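## 4. What people keep, and why they keep it

We began the Panura study with a fairly modest wish, to learn what happens to a home computer in the years between the last time somebody uses it and the day it leaves the house. Most of the writing on household electronics picks up the story at the recycling counter. Those of us who had spent time in other people's basements suspected that a good deal of the interesting part comes earlier, in the closet under the stairs or on the shelf above the dryer, and we were glad to be invited to go and look.

Letters went to addresses in two towns, Candar and Noddale, and 338 households sent back the form. Candar is the older of the two, with deep houses and plenty of attic. Noddale was built up later and has smaller homes, many of them rented, so we expected its residents to hold on to much less. They did hold on to less furniture and fewer boxes of paper. When it came to old desktop computers, though, the towns were far closer than we had guessed, and renters told us (sometimes a little sheepishly) that they had carried the same dead machine from one apartment to the next.

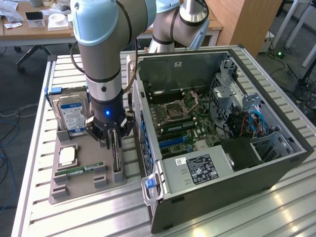
Why do people hold on to a desktop computer they no longer switch on?

Mostly for what they believe is still stored on it. Photographs came up more than anything else, followed by tax records and school papers, and quite a few people could not say what was on the drive but did not want to be the one who threw it away.

We want to be careful with that finding, because the form offered a box for "files or photos" and a box is an easy thing to check. The home visits gave us a fuller picture. Sitting at a kitchen table with coffee and plenty of time, people would begin with the files and then wander off to the price they had paid, or the summer a daughter wrote her college essays on it, or the uncle who had put it together from parts and was so proud of it. One woman in Candar kept a tower she knew to be completely wiped. She liked having it in the house, and we did not press her.

Money was talked about a great deal, though seldom in the way we had planned for. Our questions assumed that people would weigh what a machine might sell for today. What they remembered was the day of the purchase, and the larger that old sum, the harder it seemed to let go. A man in Noddale still had the receipt folded inside the manual. He knew perfectly well that nobody would give him a fraction of it now, and said so cheerfully, and put the manual back in its drawer.

Worry about privacy was the other thread that ran through nearly every visit. People had heard that deleting a file does not really remove it, and few were sure what would. Several had asked at Bravo, the secondhand store that serves both towns, and had come home with different advice depending on who was at the counter that day. Some 200 of the returned forms had a note in the margin on this subject alone, often written up the side of the page when the space ran out.
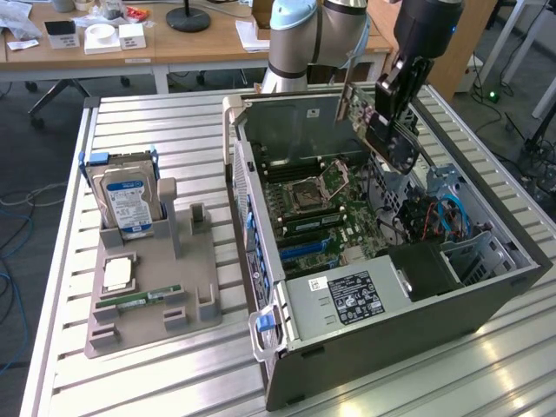

*Figure 4. Desktop tower case, opened and lying on its side, with a 3.5-inch hard drive held upright in a gray tray at left.*

It helps, we think, to treat the drive and the rest of the computer as separate belongings, even though they live in the same box. Once we began asking about them separately, the answers loosened up considerably. Many people who had told us they could never part with the computer were quite willing to part with the case, the fans and the power supply, as long as the drive stayed home in a drawer. Others had never considered that the two could be pulled apart, and wanted to know whether it took special tools.

The revised form, dated 09/11/2018, therefore asks about the drive first and the machine second. It also leaves a wider margin.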